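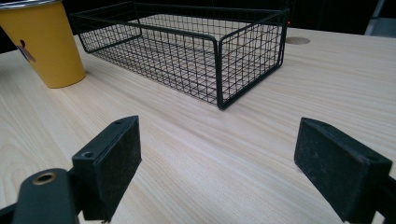

Foro > Casa y orden > Escritorios y zonas de trabajo
Tema: Cesta de rejilla negra en la mesa, ¿sí o no?

rozalia_bognar
Buenas tardes a todos. Llevo dándole vueltas a una tontería y necesito opiniones de gente con más criterio que yo. Me he propuesto tener la mesa de trabajo despejada (es de madera clara, con su agujerito redondo al fondo para pasar cables) y compré una cesta rectangular de alambre negro, de esas de cuadrícula, para meter lo que siempre anda suelto: cargador, libreta, gafas, la crema de manos. De momento la tengo vacía, al lado de mi vaso amarillo mostaza, y así vacía me encanta. El problema es que sé lo que va a pasar en cuanto empiece a llenarla. ¿Vosotros usáis cestas abiertas encima de la mesa o lo guardáis todo en cajón? Yo cajones no tengo, aviso.

ArifP
Yo tuve una igualita dos años y acabé regalándola. Las cestas de rejilla son bonitas en la tienda, pero en casa se ve TODO. Metes un cable y parece que tienes un nido. Encima los bolis finos se te cuelan por los cuadraditos y se quedan ahí atravesados, y cuando quieres levantarla se engancha media papelería. Caja con tapa y a vivir.

muireann_nc
Pues yo totalmente en contra de Arif, lo siento jaja. Precisamente porque se ve todo es por lo que funciona. Yo tenía una caja con tapa monísima y al año encontré dentro una factura, tres pilas gastadas y un caramelo que mejor no describo. Lo que no veo no existe. Con la cesta paso por delante, veo el desastre y lo arreglo en dos minutos.

ArifP
O pasas por delante, ves el desastre y sigues andando, que es mi caso.

muireann_nc
Vale, eso también jajaja

KhaiHa
Rozália, una pregunta práctica: ¿la mesa está barnizada o aceitada? Lo digo por el alambre. A mí una esquina me dejó una rayita en la mía de tanto arrastrarla para limpiar. Le puse cuatro topes de fieltro adhesivo de los de las patas de las sillas, cortados por la mitad, y mano de santo. Eso sí, mira antes cómo apoya, porque si solo toca en las esquinas los topes tienen que ir justo ahí o te baila.

rozalia_bognar
¡No había pensado en lo de rayarla! La mesa es aceitada, creo, la compré de segunda mano a una pareja que se mudaba y no me dieron muchas explicaciones. Me apunto los fieltros, tengo una bolsa empezada en algún sitio (en la cesta debería estar, ya lo sé).

tumaini_m
Yo uso la Rernetti mediana en la cocina para las cebollas y en la mesa me parecería demasiado grande. ¿Has medido lo que te ocupa? Al principio no te das cuenta y luego el portátil se va quedando cada vez más al borde. A mí me pasó con una bandeja de Brelton preciosa, 947 pesos me costó, y ahora vive en el recibidor con las llaves. Allí está divina, pero en el escritorio era un estorbo.

KhaiHa
947 por una bandeja, Tumaini, por favor.

tumaini_m
Estaba en un mal momento, déjame.

rozalia_bognar
Jajaja. A ver, ocupar ocupa. La mesa es larga y yo trabajo en el otro extremo, así que por ahí voy tranquila. Lo que me preocupa es más bien el polvo. ¿Cómo la limpiáis? Porque cuadradito a cuadradito con un bastoncillo no pienso ir, ya os lo digo.

muireann_nc
¡A la ducha con ella! Una vez al mes, agua templada con un chorrito de jabón y la sacudo bien por la ventana. Y la seco enseguida con un trapo, importante, que una que dejé escurriendo me sacó puntitos de óxido en las juntas. Entre medias, brocha de pintar seca, de las anchas.

ArifP
Secador de pelo en frío. El polvo sale volando.

KhaiHa
Y se posa en el resto de la mesa, maravilloso sistema.

ArifP
Pero la cesta queda limpia, que era la pregunta.

tumaini_m
Oye, y volviendo al tema, mi consejo sería un término medio: forra el fondo. Un trozo de fieltro gordo o de corcho cortado a medida y ya no se cuela nada por abajo. Yo compré una plancha de corcho en Lirnwood que venía larguísima y me dio para la cesta, dos posavasos y el suelo de la jaula del hámster. Los lados los dejas abiertos y sigue siendo ligera a la vista.

rozalia_bognar
Lo del corcho me gusta muchísimo, con la madera clara tiene que quedar bien. ¿Y color? ¿Corcho natural o fieltro mostaza a juego con el vaso?

muireann_nc
¡Mostaza, mostaza! Negro con mostaza es un acierto siempre.

ArifP
Corcho. El vaso un día se rompe o lo pierdes y te quedas con un fieltro amarillo sin explicación.

rozalia_bognar
Arif, qué agorero, que al vaso le tengo cariño, es mi vaso de los bolis buenos y a ratos también de la infusión (no a la vez).

KhaiHa
Corcho también. Y otra cosa, los cables no los metas en la cesta, aprovecha el agujero de la mesa y que bajen por ahí. En mi caso eso fue lo que más cambió la cosa. Lo que quede colgando por debajo lo sujetas con velcro a la pata.

tumaini_m
+1 a lo del velcro. Las bridas de plástico no, que luego cambias el cargador y tienes que andar con tijeras debajo de la mesa.

rozalia_bognar
Decidido entonces: fieltros en las esquinas, corcho en el fondo y los cables por el agujero. Esta tarde miro si queda corcho en Sequeira, que me pilla de camino, y la lleno. Prometo contaros en junio cómo va, con los caramelos pegados incluidos si los hay.

ArifP
Te doy hasta mayo.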